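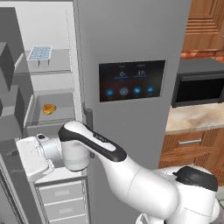
图3 灰色冰箱与白色机械臂，计算机渲染画面

4 标题改写与立场强度的变化

4.1 问题与操作定义

前一节讨论了侨居社群网络报刊的评论稿从投稿到上线所经过的编辑环节，本节只处理其中的标题。标题在此类刊物中处于较为特殊的位置。正文的修改通常需要征得作者同意，三家刊物的投稿说明对此都有明文规定；标题则归编辑部处置，作者提交的标题在说明中被称为“建议标题”。标题由此成为同一篇文章中署名与实际写作者可能分离的部分：读者将其归于作者，而文字可能出自编辑。

已有关于报刊标题的研究多以新闻报道为对象，关注标题与正文事实之间的一致程度。评论稿的情形有所不同。评论标题概括的是判断，判断又有强弱之分，“某项拨款应当重新审议”与“某项拨款必须撤销”可以同时与一篇主张修订拨款方案的正文相容，但二者向读者传达的立场并不相等。本节将这种差别称为立场强度差，并将其与立场方向差（赞成变为反对，或反之）区分开来。语料中没有出现立场方向差的实例，以下分析均针对强度差。

标题改写按以下规则判定。仅涉及标点、大小写、拼写统一或专名转写形式的变动，不计为改写。语序调整而实词不变的，不计为改写。增删或替换一个以上实词，或改变句类（陈述变疑问、疑问变祈使等）的，计为实质性改写。副标题不在判定范围之内，但当编辑将原标题移作副标题并另拟新标题时，计为实质性改写。

节期专名需要单独说明。社群报刊中同一节日往往有两种以上转写形式，编辑部各有体例，投稿人多不遵循，因此节期前后的稿件标题几乎都有转写层面的变动。若将此类变动计入，改写的比例会随历法周期起伏，且与立场无关。节日名称与公历日期之间的互换也按同一原则处理，不计为改写。以节日名称替换一般时间词的情形则不同，例如将“春天的选举”改为含有节日名称的表达，新标题引入了原标题没有的社群指涉，计为实质性改写。

4.2 语料与标注

语料取自Zutska、Cluliver与Nira三家刊物的评论栏目。三家均以海外犹太社群为主要读者，均有固定的外稿栏目，并且都同意向本研究提供外稿的原始投稿版本。各刊抽取200篇，合计600篇。抽样以栏目为层，各层内随机抽取；编辑部自撰社论、转载稿以及经过翻译的稿件不进入抽样框。翻译稿的标题变动同时受语际转换与编辑判断的影响，二者在现有材料中无法分开，将另文处理。

标注工作在Aidoo标注环境中完成。标注者3名，均熟悉三家刊物的工作语言，均未在其中任何一家任职。每篇稿件以成对方式呈现，即投稿标题与发表标题并列，左右位置随机，标注者不知道哪一个是发表版本。标注分为两轮。第一轮只判断是否构成实质性改写，此时正文不可见。第二轮只针对第一轮判定为实质性改写的稿件，标注者阅读正文后，分别为两个标题的立场强度评分，评分采用五级量表，一级为无明确立场，五级为无保留的断言或要求。

第一轮的一致性系数（Krippendorff α）为0.86，第二轮为0.74。第二轮偏低的主要来源是疑问句标题。对“社区学校还能等多久”一类标题，有标注者将其视为中性提问，也有标注者将其视为催促。经讨论后补充一条规则：疑问句如含有预设某种负面状态的成分，评分不低于三级。规则补充后对全部疑问句标题重新标注，上述系数为重新标注之后的数值。

立场强度差定义为发表标题与投稿标题评分中位数之差。差值绝对值达到两级者记为强度变化，一级之差视为落在标注误差之内，不作解释。以中位数代替均值，是考虑到量表的等距性缺乏依据。

4.3 总体结果

600篇稿件中，134篇的标题经过实质性改写，占22.3%。其中45篇出现强度变化，占改写稿件的33.6%；其余89篇的强度差为零级或一级。在45篇中，强度上升的为34篇，强度下降的为11篇。

三家刊物的差异较为明显。Zutska改写71篇，占该刊样本的35.5%；Cluliver改写38篇，占19.0%；Nira改写25篇，占12.5%。强度变化的篇数依次为29篇、10篇和6篇，在各刊改写稿件中分别占40.8%、26.3%和24.0%。由此可见，Zutska不仅改写较多，改写之后出现强度变化的比例也较高。Cluliver与Nira在后一指标上接近，两者的差别主要来自改写的多少。需要指出，Nira的改写稿件只有25篇，百分比对个别稿件的归类较为敏感，其中任何一篇的判定改变都会使该比例变动四个百分点。

强度下降的11篇值得分开考察。其中七篇的投稿标题含有对具体机构的指责，发表标题删去了机构名称，代之以议题名称。这类改写与编辑部对名誉纠纷的顾虑相符，但编辑记录中只有三篇留有相应批注，其余四篇的动机无从确认。另外四篇的投稿标题为祈使句，发表标题改为名词短语，与栏目版式的字数限制有关，其中两篇的编辑记录明确写有“超长”。

4.4 改写的语言形式

对强度上升的34篇，进一步记录实现强度变化的语言手段。一篇稿件可同时使用多种手段，故各项之和大于34。

最常见的手段是删除限定成分，见于19篇。被删除的成分包括“在多数情况下”“就目前而言”“至少在本市”等范围或时间限定，以及“或许”“恐怕”一类认识情态词。这类删除在形式上属于压缩，编辑记录中多标为“精简”。从标题的信息结构看，限定成分确实是最容易被压缩的部分，去掉之后句法仍然完整，核心命题也未改变。然而对于评论文章，限定成分往往正是作者立场的组成部分。一篇讨论会堂合并的来稿，投稿标题为“小型会堂或许应当考虑合并”，发表标题为“小型会堂应当合并”；正文有将近一半篇幅讨论不宜合并的情形。标注者对两个标题的评分中位数分别为二级和四级。

其次是情态动词的升级，见于12篇，如由“可以”改为“应当”，由“应当”改为“必须”。与删除限定成分相比，情态升级并不缩短标题，无法以版面解释。12篇中有9篇来自Zutska。该刊的标题写作指引建议“使用明确的动词”，指引所附的对照样例中，多数改后标题的情态强于改前标题，这一点可能对编辑的习惯有所影响。Cluliver与Nira的指引未涉及动词的选择。

再次是主语范围的扩大，见于10篇，即以“侨居社群”“海外犹太人”等总称取代投稿标题中的城市、学校或团体名称。主语扩大与刊物的读者分布有直接关系。三家刊物的读者都分散在多个国家，针对单一城市的议题在首页上吸引的点击较少，编辑倾向于将地方性议题表述为共同议题。从作者一方看，主语扩大的后果可能较前两种手段更重。作者以本地成员的身份谈论本地事务，标题则将其置于代表整体发言的位置。语料中有一篇讨论某地丧葬互助会会费的来稿，正文从未提及其他地区，发表标题却以“侨居社群”为主语，文后的读者来信也多围绕其他地区的会费展开。

此外有五篇使用了句类转换，均由疑问句改为陈述句。疑问改陈述的评分差较大，五篇中四篇达到三级。反方向的转换，即陈述改疑问，在全部改写稿件中共有八篇，均未达到强度变化的标准。

4.5 与稿件属性的关系

以是否出现强度变化为因变量，对134篇改写稿件建立逻辑回归模型，自变量包括刊物、议题类别、正文长度、作者此前在该刊发表的篇数，以及上线前的编辑时长。议题类别分为宗教生活、社群治理、教育、外部政治与文化五类，以文化类为参照。

刊物变量中，Zutska的系数显著为正，与描述性结果一致。议题类别中，社群治理类的系数显著为正，外部政治类不显著。后一结果与研究设计阶段的预期不符。查阅投稿标题的评分可以得到部分解释：外部政治类来稿的投稿标题评分本就较高，中位数为四级，上升空间有限，两级之差在此类稿件中几乎只能以下降的方式出现；社群治理类投稿标题的中位数为二级。换言之，现有量表对已处于高位的标题不敏感，外部政治类的结果不宜理解为编辑对此类稿件更为克制。

作者此前的发表篇数为负向显著。首次投稿者的稿件标题更容易出现强度变化，发表五篇以上的作者则很少遇到。可能的原因有两种。一是长期投稿者逐渐熟悉刊物偏好，提交的标题已接近编辑部所需；二是编辑对长期投稿者的标题更为尊重，或更倾向于事先沟通。两种解释对应不同的可观察后果：前者意味着长期投稿者的投稿标题评分应随发表篇数上升，后者则无此推论。在样本中有五篇以上发表记录的作者里，投稿标题评分与发表次序之间未见稳定关系，较为支持后一种解释，但这部分作者人数很少，结论只能视为初步的。

正文长度不显著。编辑时长的系数为负，但未达到显著水平。节期前一周内上线的稿件编辑时长普遍较短，加入“是否在节期前一周上线”这一虚拟变量后，编辑时长的系数接近于零，虚拟变量自身亦不显著。本研究因而没有得到时间压力影响强度变化的证据。

4.6 稳健性检验

将强度变化的阈值由两级降为一级后，刊物与发表篇数两项的方向与显著性不变，议题类别中社群治理类的系数减小，显著性水平由0.01变为0.05。以评分均值代替中位数，结果无实质差别。逐一剔除一名标注者后重新计算，强度变化的篇数有小幅变动，三家刊物的排序保持不变。

对疑问句标题的补充规则是在看到第一次标注结果之后制定的，存在事后调整之嫌。为此另行计算了排除全部疑问句标题后的结果，Zutska的系数仍显著为正，社群治理类的系数仍为正，但仅在0.1水平上显著。议题类别的结论对疑问句的处理方式有一定依赖，引用时应予注意。

4.7 局限

投稿版本由刊物提供，稿件在正式提交之前是否已与编辑交换过意见，无法从材料中得知。若标题在约稿阶段即已商定，本节所计的改写将低于实际数量，且长期投稿者受到的影响可能更大，这与4.5中关于发表篇数的结果方向一致，两者目前无法分离。

三家刊物均为自愿提供材料，其编辑流程留痕相对完整。没有保存投稿版本的刊物不可能进入样本，而留痕与否本身可能与改写习惯相关。此外，本节只考察上线时的标题。Cluliver在上线后数小时内会根据阅读情况更换首页标题，文章页标题保持不变；首页标题未作存档，其与投稿标题的差距不在本节数据之内。社交媒体转发时使用的标题亦未纳入，第5节将利用三家刊物账号的公开转发记录对此作补充分析。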